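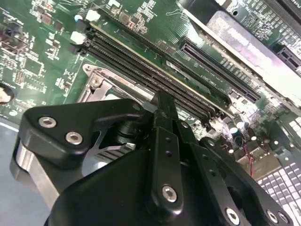
Figure 1. Memory slots on the board, with a module standing along the upper side.

Pulling Apart and Labelling an Old Board
Tristemwood hardware elective, term project

I picked memory for my part of the project mostly because I'd always thought of it as the easy bit. You push the stick in, it clicks, done! I had never really looked at the slots themselves until we got our big green board out on the bench one Tuesday and I had to write labels for every part of it.

So, the slots. They're long black plastic walls running side by side with rows of tiny contacts, and if you get your eye down close the whole thing looks a bit like a street map. At one end ours has white plastic bits that I first wrote up as "caps" and then changed to "latches or caps" when my lab partner and I couldn't agree (my partner still says caps). The module has a whitish label strip on it, and I copied our inventory tag, 2683, into the Trellex sheet so the next group can find the same board.

My aim was to make a one-page guide that a Year 9 class could follow with the board in front of them. The first draft took me 20 minutes and was awful. I'd used the word "socket" for pretty much everything. The second draft had a colour key, which was heaps better, though I ran out of green and had to use the teal from the Wudix marker set.

We tried the guide on 12 students. Most of them found the memory slots straight away, but quite a few mixed them up with the expansion slots, so I've moved those two onto opposite sides of the page and made the lettering bigger. I'd allowed about 50 minutes for the session and we still didn't get to the power connectors.

Still to do: redraw the contacts at a proper scale, fix the spelling of "module" in the Medrano handout, and ask whether we can laminate the final copies.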